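Moving the sourdough starter from Sinville to Vamville – will it survive?

mirta_toledo
Hello all! We are finally moving to Vamville in July, 174 miles with two kids and a very vocal cat, and what keeps me up at night is my starter (I've had her going since my oldest was a baby). Do I carry her in the cooler, or dry some out and start over at the other end? My neighbor swears by drying, but it feels a bit heartless to me.

oldcrustUrrutia
Congratulations on the move, Mirta! Cooler, no question. Feed her the night before, leave the lid loose, and put the jar inside a bigger bowl in case she climbs out – mine did, all over a road atlas.
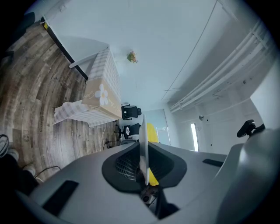
Last edited by oldcrustUrrutia on 20 March 2020

LautaroO
I'm with the neighbor, sorry. Spread 100 grams thin on parchment, let it dry, crumble it into an envelope and forget about it. A jar in a hot car is asking for trouble, and glass breaks.

oldcrustUrrutia
Lautaro, we've been over this! Dried starter takes days to wake up, and she'll want bread the first weekend in a new kitchen.

mirta_toledo
You two are wonderful. Could I do both? I usually keep 200 grams, so there's plenty to share out.

LautaroO
Yes, do both, and I'll stop arguing. Mail me a pinch if you have any left over :)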